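Can a robot arm do the sorting and tidying jobs in a small shop yet?

Posted by Shazia Kakakhel, 2024-07-27

Hello all. I help my brother-in-law run a small workshop where we make wooden stacking toys and a few puzzle sets, and I have what may be a silly thing to ask. At the end of every run we have bins of painted blocks, all the colors mixed together, and somebody has to stand there and pick them out by color, turn them the right way round and lay them in trays of 600. It's dull work, it makes your back ache, and the person doing it is usually me.

A salesman from a firm called Tralum came by in February and told us an arm could take the whole job over, and that it would be "trained in an afternoon." He was very pleasant and he drank two cups of tea, but he was vague when I asked what happens if a block is lying flat against the side of the bin. My nephew says that robots have been doing this for years and I'm behind the times. My husband says they can't even fold a towel. Who is right? And while I have you, is there anything sensible for the house yet, for clearing up toys or loading the dishwasher? I'd be grateful for plain answers from people who have used one of these things — I have read enough brochures.

3 replies

Tariq Rizvi
Hello Shazia, and not a silly thing to ask at all. I looked after the packing line at Pedon for a good many years before I retired, and we went through this very business, so I'll tell you how it went for us.

Your nephew and your husband are both partly right. If the parts arrive one at a time, in the same place and facing the same way, an arm will move them all day long and never complain. That has been true for a long while. What you have is a bin of parts lying any old how, and that is a much harder job. The camera has to find each block, the software has to choose how to grab it, and then the fingers have to fit into whatever gap there is. Blocks out in the open with space on every side are the easy ones. The ones that cause grief are up against a wall, or tight alongside another block, where there's no room for a finger to go down. Our first setup cleared most of a bin nicely and then sat there poking at the last few in the corners until somebody walked over and shook the thing.

What helped us most was cheap. We changed to bins with sloping sides so parts slid toward the middle, and we clamped them down well, because a bin that creeps half an inch during the shift will throw everything off. We also stopped filling them so deep. Colors, I'm glad to say, were hardly any trouble once the lighting was steady, although dark green did give us some bother in the late afternoon until we put a blind on the window.

So my advice would be to ask Tralum to run your own blocks, in your own bin, and let you stand there for 700 picks with a cup of tea of your own. Write down every time a person has to step in. If the salesman won't agree to that, you have learned something useful for free. And do ask who comes out when it stops, and how soon, as we waited a very long time for a visit once and packed by hand the whole while.

Selma Vasić
no, not for the house. I had a Gornov floor robot and it ate a sock and a phone charger. Dishwasher loading forget it. Get a teenager

Iqra Mirani
I agree with nearly all of Tariq's reply, and I'd only add a few things from the teaching side, as I run evening classes in automation for people changing careers.

Orientation matters as much as color for you. Picking a block up is one task and setting it down the right way in a tray is another, and plenty of demonstrations show you the first and go quiet before the second. If a block is lying at an angle and the gripper takes it by the end, it may need to put it down and take hold again. That is slow. A patient person with two hands will beat it comfortably, at least for the first hour or so, and then the person gets tired and the arm doesn't, so think about the whole day when you compare.

You might also look at doing half of it. A simple chute that sorts by color, with you or your brother-in-law laying the trays, could spare your back for far less money. Afridi makes a small one that my students have taken apart and put back together more times than I care to remember, and it still works.

As for the house, I'd wait. Picking toys up off a rug sounds like your bin of blocks, but every toy is a different shape and half of them are soft, and the rug is never the same two days running. I would dearly love to be wrong — my own living room is a disgrace. Do come back and tell us how you get on with the trial, won't you? I've put a picture under my reply of the sort of bin work I mean, with blocks at all angles.

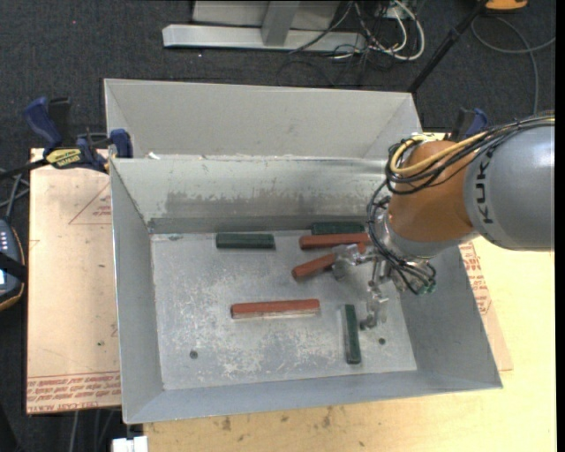 Red and green blocks in a metal bin, with a KUKA arm reaching in from the right.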